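Notes from the Allotment Waiting List

Regular readers will remember that I joined the waiting list for a plot at Ukesberg Lane with 27 people ahead of me. I am pleased to report that there are now 21. At this rate I shall be handed my key at an age when I can no longer bend down to use it, but I have been advised to prepare, so I am preparing.

Mostly this has meant reading seed catalogues. The Wirklow one came in August and I have been through it with a pencil. It offers six kinds of beetroot, all described as earthy, and a pumpkin called Elineo that is said to be "reliable in poor summers". I have circled it twice. I have also circled a melon, which was late in the evening and shouldn't be held against me.
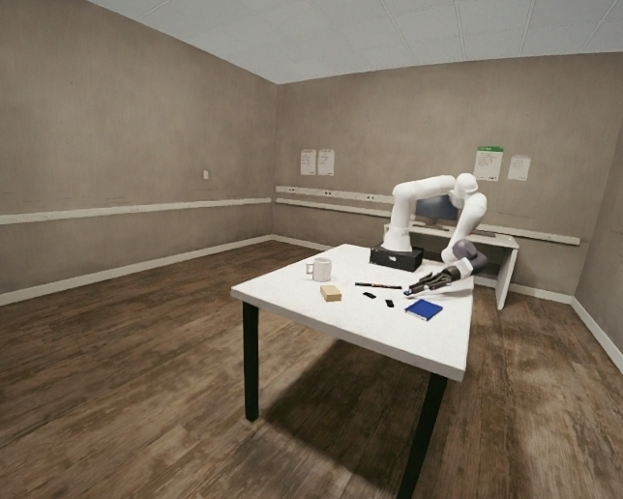 The great question of the month is where a person without land can start anything off. The windowsills at home are full of someone else's cactuses and the airing cupboard is, I am told, for airing. What I want is a plain white table with a smooth top and a decent thick edge, like the one here, so that spilt compost can be seen and swept up before it gets discussed. Black legs would be fine. I'd put it on a wooden floor too, if the floor was dark enough to be forgiving. So far I have the top of the chest freezer, and only between shopping trips.

Hằng Trịnh, who has had plot 6 for longer than the water butt has leaked, wrote in after the last issue to tell me off about labels. I had said I would remember what was in each pot. She says that everyone says this, and that she once brought on a whole tray of prize leeks which came up as spring onions and were given away at the gate under a false name. Her rule is to write the label before opening the packet, and to keep a notebook as well, with the date of sowing and a rude word if nothing happens. I bought a notebook on Friday. It has one entry so far, and the entry is about the price of the notebook. 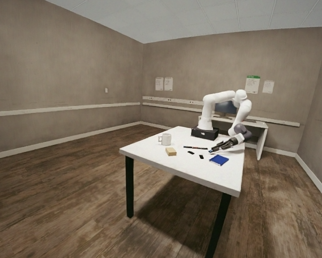

Mug, marker, notebook: most of the job, by Hằng's reckoning.

She also has firm views on spacing. The packet says one thing, Hằng says double it, and old Mr Phan on the next plot says to put them all in and let them fight. I have seen both their carrots. Hers look like carrots. His look like something you'd find down the back of a church organ, though he claims they taste better and there are certainly more of them.
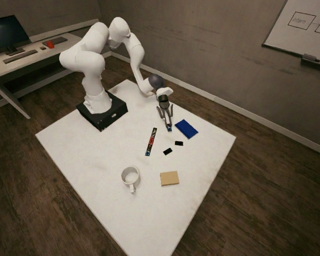 My own trial run was with broad beans, on an old sheet spread out in the garage, since I like to see what I'm doing before I do it in mud. I cut up some cardboard to stand in for the plants and moved the bits about until the rows looked sensible. A big pale square is very good for this, and a small dark blue block on a white mat shows up far better than brown card on a floral double sheet. The rows took me most of an afternoon. Then the car needed to come back in.

Seed swap news: bring spares in a named envelope, please, and no more marrows. The last swap had 200 packets on the tables and a good many of them were marrow. If you have tomatoes to offer, say whether they are the climbing sort, as two households are still not speaking.

Next month, slugs, and whether I can be said to have a slug problem without a plot. Letters to the usual box by the gate, which sticks, so give it a thump.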